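Seltow group, simulation and evaluation meeting
Minutes, Jul 12, 2018

0 comments | 2 shares

1. Previous minutes
Accepted with one fix. Under item 4, "Fenance arm" should read "Fenance bench."

2. Simulated evaluation, block placing task
The group reviewed the first full set of runs in the simulated room. The question is whether scores in simulation rank the control policies in the same order as scores on the real bench. If they do, most checkpoints can be screened without booking bench time.

Each run gets a random start position for the block and a random position for the blue square. A run passes when the block ends up entirely inside the blue outline and the gripper has let go of it. Touching the line is a fail. This is stricter than the February rule, so the old scores are not comparable and will be left out of the report.

Five checkpoints were tested with 198 runs each, 990 in total. The order matched the bench order for the top three. The bottom two were swapped. Both of those are weak on the bench, and the group did not think the swap matters much, but it will be reported.

Views from the simulated room were shown on screen. 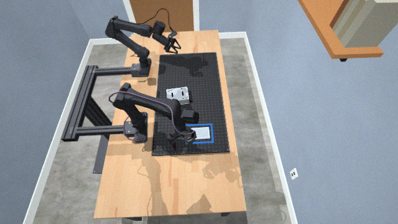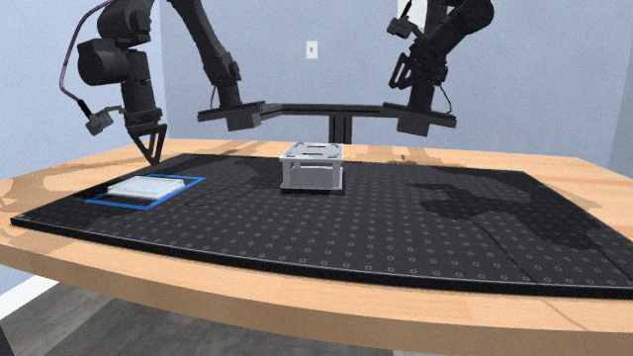 Simulated bench with two arms, overhead view (first) and low view (second).

Discussion:
- Shadows. The arms throw soft shadows across the board. One view was that policies trained on bench video may read a shadow edge as part of the block. Agreed to run one checkpoint with shadows off and compare.
- Cables. They are drawn in the render but have no physics. Left as is for now.
- Board holes. Paiva asked for the hole grid to be checked against the drawing of the real board. Spacing was set by eye in the first version of the room.
- Friction. The finger pads still use the default value. Eltov has measured numbers and will send them.

3. Failed runs
For the best checkpoint, 186 of 198 runs passed. Of the other 12, 9 ended with the block on the blue line and the rest were drops on the way over. It was asked whether the line cases come from the policy or from the stop condition, which may end the run too early. Not settled. The logs need to be replayed with a longer time limit.

4. Bench time
The Fenance bench is booked for the next round of real runs. The same start positions will be used on the bench and in simulation. Nearly all of the position files are ready.

5. Actions
Shadows-off comparison: Seltow
Hole spacing check: Paiva
Friction values: Eltov
Replay of failed runs, longer limit: Seltow
Remaining position files: Seltow, before the bench booking starts

6. Other business
The report draft will go out with the next agenda. Comments on the pass rule should be sent in writing.

Share this | 2 shares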